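Care of Small Dry-Erase Boards

Household and Workshop Tips, Ploltico Home Pages
Updated 7/21/19

A small dry-erase board on a kitchen table or workbench gets harder use than a wall board. It is handled, carried, leaned on and wiped with whatever is close by. Most boards that are thrown out as "stained" have a film on the surface that can be removed in a few minutes. The notes below apply to painted steel, melamine and coated hardboard. Glass boards tolerate stronger cleaners and are not covered.

Why marks stay behind

Dry-erase ink contains pigment, a solvent and a release agent. The solvent evaporates and the release agent keeps the pigment from bonding to the board. When the release agent breaks down with age, heat or sunlight, pigment stays in place after wiping. Red and pink inks are usually the first to leave a tint. Black leaves gray. A dirty eraser makes both worse by moving old pigment over a wider area.

Erasers and soft tools

Keep wiping tools with the board but off its face. A felt pad left resting on the surface can transfer pigment back to it. Soft rubber or silicone pieces should be wiped with a damp cloth before they go near a white surface, and rinsed if grit is present. Grit is the main cause of fine scratches, and a scratched board holds ink permanently.
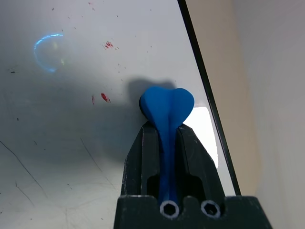
Soft blue piece with a slender stem, held upright in front of a smooth white surface.

To clean a felt eraser:
Tap the felt side against the inside of a trash can.
Vacuum with the brush attachment.
If the felt is still loaded, wash in lukewarm water with one drop of dish soap. Press, do not wring.
Dry felt side up overnight. A damp eraser smears.

Peel-layer erasers are not washed. Remove the top layer and discard it.

Routine wipe

Wipe dry first, in straight overlapping strokes from top to bottom. Circular strokes return pigment to the area just cleaned. Follow once a week with a microfiber cloth dampened with plain water, then a dry cloth. Do not let water stand along the frame. On hardboard cores it gets under the edge and lifts the coating.

Ghosting

Faint figures that survive the dry wipe are treated in order of strength. Stop at the first step that works.

1. Damp microfiber cloth, light pressure.
2. Trace over the mark with a fresh black dry-erase marker and wipe within a few seconds. The new solvent loosens the old ink.
3. Commercial board cleaner. Spray the cloth, not the board.
4. Isopropyl alcohol, 70 percent, on a cotton pad. Test in a corner. Keep away from flames and open a window.

After step 2, 3 or 4, finish with water and dry the board fully before writing.

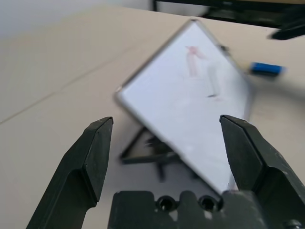
Faint pinkish-red and gray marks on a small framed board. Eraser kept on the table beside it.

Do not use scouring powder, melamine foam, steel wool or acetone. Melamine foam is an abrasive and will dull the finish even though the first result looks good. Furniture polish and car wax are often suggested as a restorer. Both leave a layer that some inks will not write on, and neither repairs a worn coating.

Stands and placement

A folding stand should be opened to its stop before the board is set on it. Check that the legs sit flat and do not straddle a seam between two table sections, where a slight difference in height will make the board rock. If the stand slides on a laminate top, fit small self-adhesive rubber feet. Felt pads are the wrong choice here.

For writing, take the board off the stand and lay it flat on a folded towel. Pressing on a propped board loads the hinge and loosens the frame corners. Tighten any screws by hand only.

Keep the board out of direct sun and at least 2 feet from the stove. Grease film from cooking causes skipping and streaks. Remove it with diluted dish soap before trying any solvent.

Markers

Store markers flat with the caps closed until they click. Stored tip up, they dry out at the tip; stored tip down, they can leak. A marker that writes pale should be discarded, as weak ink is harder to erase than fresh ink. Permanent marker applied by mistake responds to step 2 in most cases.

When to replace

Replace the board when the finish feels rough to a fingertip, when ink beads or skips on a clean area, or when ghosting returns the day after a full cleaning. A board in that state still serves as a backing for paper notes and clips.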